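Section 3. Planning and budgeting for a two-arm cell

Read this section before you request quotes. It covers what to order, what to measure, and what to set aside for a cell with two arms sharing one table. Installation starts in Section 4.

3.1 Before you request a quote

1. Write down the task in one or two sentences. Name the heaviest object, the widest object, and the farthest point the gripper has to reach.

2. Measure the room, including the doorways the crate will pass through. Wurkamia ships each arm in its own crate. Gemechu Ayele in shipping can send the crate drawing on request.

3. Check the floor. The table must not rock when both arms move at full speed.

4. Count the outlets you need. Each controller takes one. Add the computer, monitor, gripper supplies, and any lights or cameras.

Note: Do not run a controller from the same strip as a space heater or a vacuum cleaner.

5. Decide where the operator will sit. The teach pendants must be within reach of the chair, and the emergency stop buttons must stay clear of paper, cups, and cables.

3.2 What the base quote covers

The Lunadbridge two-arm package includes both arms, both controllers, both pendants, and one two-finger gripper. It does not include the table, the desk, a second gripper, or the computer.

Item numbers are listed in Appendix B. If you already own one arm, order the single-arm add-on and state the controller version from the label on the cabinet door.

3.3 Items customers often leave out of the budget

1. Table covering and marking tape. Brown kraft paper with a taped grid is enough for most handling work. Budget $40 for the first covering and plan to replace the paper when it creases or tears.

2. Cable extensions. The standard pendant cable suits a desk placed against the table. Order the long cable if the desk stands anywhere else.

3. Test objects. Buy several of each bottle or box you plan to handle, and keep one unopened.

4. Mounting hardware. A pole, a monitor arm, and clamps come to $345 in our parts list.

5. Spare gripper fingers. One set per gripper is the minimum.

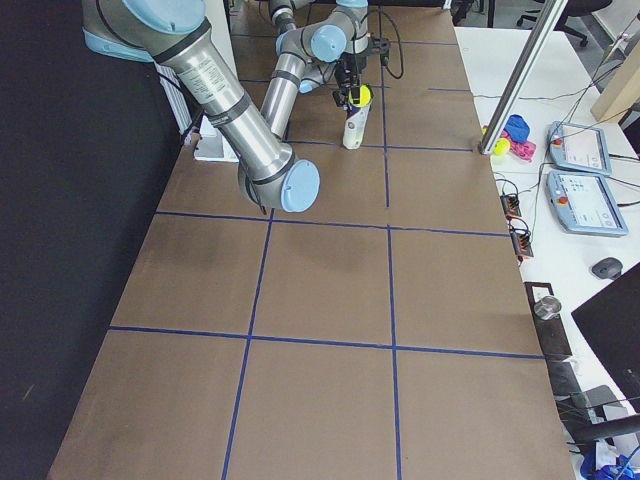 Can we buy one arm now and add the second next year?
Order the two-arm table plate at the start and leave the second position empty. Changing the plate later costs $1,626 plus labor, and the first arm has to be calibrated again.

3.4 Scheduling the order

1. Allow 17 working days from purchase order to shipment. Orders placed in March take longer — our stock count falls in that month.

2. Book operator training when you place the order. Feven Sisay keeps the training calendar.

3. Have the table, desk, and power in place before the crates arrive.

Caution: An arm must not be stored upright without its base bolted down. Leave it in the crate until the table plate is fixed.

4. Send the signed site sheet to Mihret Feyisa. Crates are released for shipment after the sheet is received.

For changes to an order already placed, see Section 9.2.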